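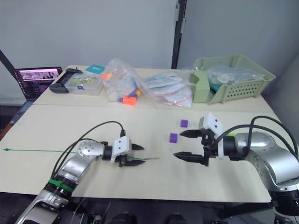
The two-arm bench at Vallham, with two of the small purple pieces between the grippers.

Progress report to the Jalali fund: open day at the Vallham workshop
Aug 2, 2018

We said in our last report that we would open the doors before the end of the summer, and we did it in July. In all, 394 people signed in. We had set out chairs for 40 at the first session and ran out before it started, so the later sessions were standing room, which suited everyone fine.

The two-arm bench was the main draw. Your grant paid for the second arm and for the gripper work, and this was the first time anyone outside Brostora had seen both arms on one table. We kept the demonstration small on purpose: light pieces, a plain tabletop, and plenty of time for questions. People stayed much longer than we had planned for. A group of apprentices from Skosthorpe came back twice!

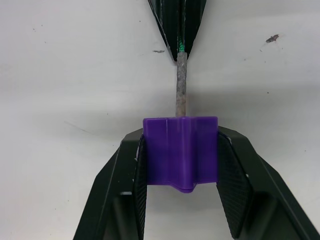

Wrist camera view of a purple piece held between the patterned grip pads.

The pads got more questions than anything else on the bench. Visitors wanted to know how hard the fingers squeeze, how often the pads need changing, and whether we make them ourselves. We change them after 3000 grips at present, and we'd like to stretch that over the winter. I had a few worn ones in my pocket and they went from hand to hand all afternoon (I got most of them back).

We also put the wrist camera view up on a big screen, and I'd do that again for any demonstration. From the back of a crowd you can see the arms well enough, but you can't see what the fingers are doing.

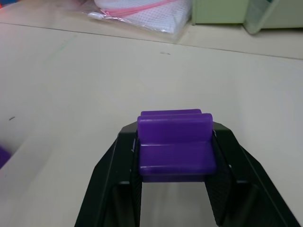
The chair-shaped piece, gripped by its sides with the backrest toward the far table.

Shaped pieces are harder for us than cubes, and we told people so. The program has to know which way round a piece is before the fingers close, and a seat with a back gives it more to get wrong. We had good conversations about this with two packing firms, who deal with odd shapes every day and had ideas we hadn't tried.
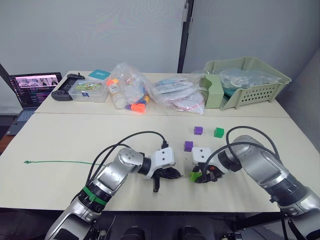 Sharing one table between two arms is the part I'm most excited about. The planning software now works out both paths together - last winter one arm simply waited for the other - and the next job is to make passing a piece across dependable.

Spending on the day came to 400 under budget, mostly on printing. With your agreement we'll move that to spare pads. We would also like to hold a second, smaller open day at Skosthorpe, and will send dates and costs with the next report.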